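Okay, so the Groltlow listening party! I got there a little before 7 and the line was already past the bakery, which tells you how long people have been waiting for this album. Zakix kept the whole thing small - 50 names on the list, no plus-ones - and they rented the upstairs hall at the Seo, the old dance hall from 1920 with the creaky balcony. I love that room. My shoes do not.
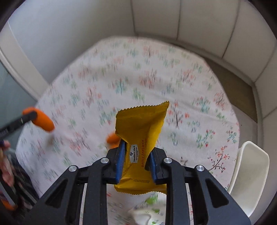 A snack in a yellow foil wrapper.

Sándor Gulyás played the new songs straight through from his laptop and then got up and sang two of them with just a guitar. "Godville" is the one you'll be humming by April. It starts out almost like a lullaby and then the drums come in and everybody around me started yelling, me included! He told us he wrote it in around 30 minutes on a train and then spent most of a winter trying to make it worse.

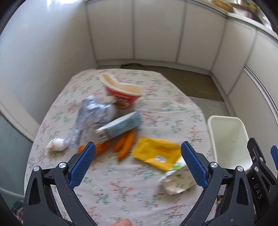
Ataberk Kılıçarslan produced the record and he was there too, hiding by the sound desk in a very nice green jacket. I got a couple of minutes with him between songs. He says there's a second batch of tracks from the same sessions, a bit slower, and he'd like them out before the tour starts. No word on a title yet (I asked twice).

Tour dates go to newsletter readers first, so keep an eye on your inbox next month. And if you were at the Seo and went home with somebody else's gray scarf, write me back - it's mine and I miss it.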